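**Boletín del taller, 25 Sep 2022**

Con la vuelta de agosto hemos retomado la mesa de accesorios, que había quedado parada desde antes del verano. El encargo de este otoño es sencillo de explicar: lazos para regalo y para el pelo, presentados de forma que se puedan ver sin abrir cajas. Los primeros 100 ya están cosidos y los llevaremos a la feria de otoño junto con los cuadernos y las bolsas de tela.

## Los lazos

El modelo principal es el rojo oscuro con rayas blancas finas en diagonal. Lleva dos lazadas redondeadas y dos colas cortas. Csenge Vass hizo el patrón y decidió acortar las colas después de ver que las largas se enredaban unas con otras en la caja. Hay también una serie lisa en verde, de la que por ahora solo tenemos 41, y no se ampliará hasta que llegue más cinta de Mészáros.

Sándor Gulyás pide que las colas se corten siempre con las tijeras grandes, las del cajón de arriba. Las pequeñas dejan el borde deshilachado y luego hay que repasarlo.

Para exponerlos usaremos un colgador negro de sobremesa: una base plana y ovalada, un poste fino y una barra horizontal con dos ganchos cortos hacia abajo. Cabe en cualquier mesa y el lazo queda separado de la superficie, con lo que no se aplastan las lazadas. El negro le va bien al rojo. Con el verde liso, en cambio, el conjunto resulta algo apagado, y Margit Takács propone probar con una cartulina clara detrás.

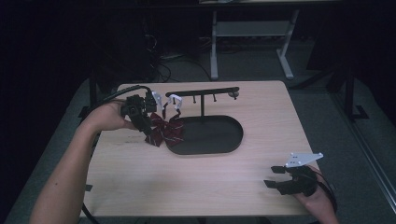

## Cómo colgarlos

Unas indicaciones para quienes atiendan el puesto:

- Se coge el lazo por una de las lazadas, nunca por el nudo central, que se afloja.
- Un lazo por gancho. Con dos en el mismo sitio no se ve bien ninguno.
- Las rayas, hacia el público. El revés de la tela es más pálido.
- El colgador se coloca lejos del borde de la mesa. Pesa poco y un codo basta para tirarlo.
- Al cerrar, los lazos vuelven a la caja plana y el colgador va aparte, envuelto en un paño.

Las etiquetas de precio se ponen en la base, delante del poste. El año pasado las atamos a las cintas y dejaron marca en varias.

## Precios y pedidos

La referencia del modelo de rayas en el catálogo de Fladix es la 2868. Los pedidos de más de 50 unidades hay que hablarlos antes con Vilmos Szűcs, que lleva el calendario de costura, y conviene avisar con tres semanas. Los encargos pequeños se apuntan en la hoja de siempre, junto a la puerta.

Mitiku Yimer ha pedido a la tienda Plorkum que nos reserve una segunda barra más larga, para colgar cuatro lazos a la vez. Todavía no tenemos respuesta. Si alguien tiene en casa un colgador de joyas o de tazas que no use, puede traerlo y lo probamos.

Quedan huecos para el turno de tarde del puesto. Quien quiera apuntarse, que se lo diga a Margit.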